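Teppichbezug auf der Tischplatte reinigen und auffrischen

Von Teodora Matić
17. November 2023

Ein Tisch mit Teppichbezug ist praktisch, wenn man viel mit kleinen oder empfindlichen Dingen arbeitet. Nichts rollt weg, nichts klappert, und Gläser oder Werkzeug bekommen keine Macken. Der Nachteil ist, dass der Flor alles festhält: Krümel, Haare, Fadenreste, Kaffee. Abwischen wie eine normale Platte geht nicht, und zum Ausklopfen kann man den Bezug auch nicht abnehmen, wenn er verklebt ist.

Die Anleitung gilt für kurzflorigen Teppich aus Kunstfaser, der fest auf einer Holzplatte sitzt. Bei Wolle bitte weniger Wasser und kein alkalisches Mittel nehmen.

Was man braucht

Staubsauger mit schmaler Polsterdüse
Gummihandschuh oder Gummiabzieher
Küchenschwamm mit Scheuerseite
zwei helle, fusselfreie Tücher
eine Schüssel mit lauwarmem Wasser
ein paar Tropfen farbloses Spülmittel
weiche Kleiderbürste

Teppichschaum aus der Dose geht auch. Ich habe den von Filtetti ausprobiert, er macht seine Arbeit, aber auf einer kleinen Fläche bleibt leicht zu viel davon im Flor. Seitdem nehme ich Spülmittel.

Schritt 1: Abräumen und absaugen

Alles vom Tisch nehmen, auch die Sachen, die immer hinten stehen. Gerade dort sammelt sich der Staub. Dann den Bezug in zwei Richtungen absaugen, erst längs, dann quer. Die Düse flach aufsetzen und langsam ziehen. An den Kanten ist der Kleber oft am schwächsten, deshalb dort die Saugkraft herunterdrehen.

Schritt 2: Haare und Fäden lösen

Den Gummihandschuh leicht anfeuchten und mit der flachen Hand immer in dieselbe Richtung streichen. Die Fasern sammeln sich zu kleinen Würsten, die man abnehmen kann. Danach noch einmal kurz saugen. Klebeband würde ich nur für einzelne Stellen nehmen, es kann Rückstände hinterlassen.

Schritt 3: An einer verdeckten Stelle testen

Etwas von der Lösung auf ein weißes Tuch geben und an einer Ecke andrücken. Wenn das Tuch Farbe annimmt, nur mit klarem Wasser weiterarbeiten. Kräftige Blau- und Grüntöne geben manchmal beim ersten Mal etwas ab.

Schritt 4: Flecken behandeln

Den Schwamm in die Lösung tauchen und sehr gut ausdrücken. Er soll feucht sein und nicht tropfen. Mit der weichen Seite von außen nach innen tupfen, nicht reiben. Zwischendurch mit dem trockenen Tuch aufnehmen, was sich gelöst hat. Bei eingetrockneten Resten, etwa Leim oder Zahnpasta, die Scheuerseite vorsichtig einsetzen — wenige kurze Striche in Florrichtung, dann nachsehen. Wer zu lange scheuert, raut die Fasern auf, und das geht nicht mehr weg.

Kedir Beyene hat mir für Wachs noch den alten Weg mit Löschpapier und Bügeleisen empfohlen. Auf verklebtem Teppich rate ich davon ab, die Wärme kann den Kleber lösen. Besser das Wachs mit einem Kühlakku hart werden lassen und abbröckeln.

Schritt 5: Nachwischen und trocknen

Mit klarem Wasser und dem zweiten Tuch nachtupfen, bis kein Schaum mehr kommt. Anschließend trockene Tücher auflegen und fest andrücken. Das Fenster kippen und dem Bezug 90 Minuten geben, bevor etwas daraufkommt. Kartons erst zurückstellen, wenn sich der Teppich auch in der Tiefe trocken anfühlt, sonst weicht der Boden auf oder die Druckfarbe geht in den Flor über.

Wenn hinter dem Tisch ein Paravent aus Geflecht steht, vor dem Feuchtwischen ein Stück abrücken. Geflecht nimmt Spritzer schnell an. Für den Staub darin genügt die Kleiderbürste, von oben nach unten und entlang der Holzleisten.
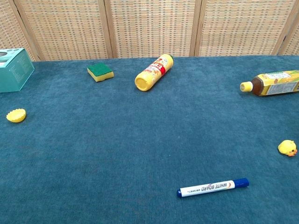 Schritt 6: Flor ausrichten

Auch ein sauberer Bezug kann nach dem Trocknen fleckig wirken. Meist liegt das am Strich: Wo die Fasern anders liegen, sieht die Fläche heller oder dunkler aus. Mit der Kleiderbürste in langen Bahnen von der hinteren Kante nach vorn bürsten. Bleibt eine Stelle danach dunkler, ist sie entweder noch feucht oder es sitzt Spülmittel darin. Dann Schritt 5 an dieser Stelle wiederholen.

Druckstellen von schweren Dingen gehen mit einem feuchten Tuch heraus, das man zehn Minuten auflegt. Danach die Fasern mit den Fingern aufstellen und bürsten.

Wie oft?

Absaugen einmal in der Woche, wenn täglich am Tisch gearbeitet wird. Feucht reinige ich nur bei Bedarf, im Schnitt 4 Mal im Jahr. Den Schwamm danach gründlich ausspülen und nur noch für diesen Zweck verwenden. Fettreste aus der Küche bekommt man aus dem Flor schlecht wieder heraus.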